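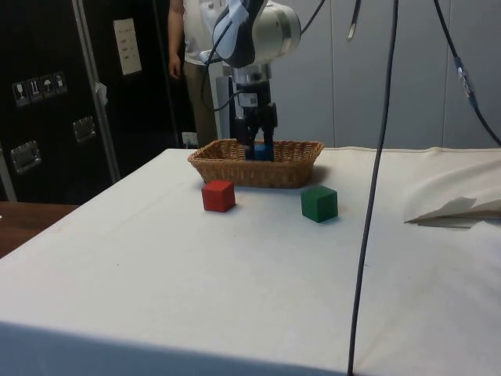

Blue one in the basket, red and green still out on the cloth

Is a wicker basket any good for storing small wooden blocks?
Titilayo Adeleke
I've been told to ditch our plastic bin and get a shallow woven basket. The seller, Edlow, says it "encourages tidying." I doubt that. Don't little blocks just get dropped on the floor either way? We have 60 of them.

Suleiman Olatunji
Shallow is fine for a few blocks, but I wouldn't try 60. Ours gets full fast and then they roll off the top. Also check the paint. 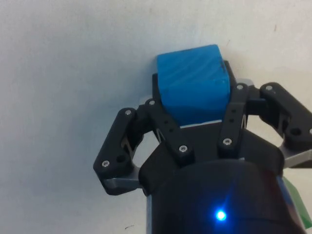
Cheap blue ones get scuffed no matter what you keep them in, so I wouldn't blame the basket for marks. A braided rim can snag sleeves — run your hand around it before you pay. As for encouraging anybody to tidy, I've seen no sign of it in 4 months.

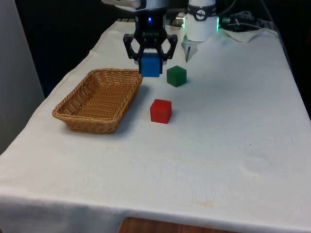

Blue and green blocks, white cloth on the table

Hikance
we use a cloth under ours, less noise. shows every speck though. not sure the basket matters, kids dump it out anyway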